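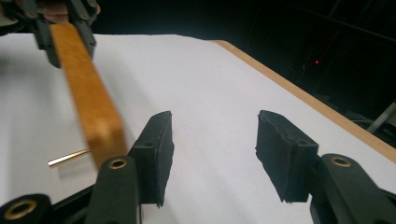
Lindholm, 15 April 2022

The Vesness ferry timetable changes in May. Posting what I know so far.

First boat moves up to 6:15. Last one back is 9:40 — ten minutes earlier than now.

A 33-ride card goes up to $200. Old cards still work until they run out.

Bikes ride free on the Plivberg stop only. Everywhere else it's $4.

The lot at Kernard holds over 900 cars and still fills by mid-morning when the weather is good. Take the bus if you can.

No word yet on the Sunday boat. I asked at the ticket window and they didn't know either. Will add to this when the printed schedule is out.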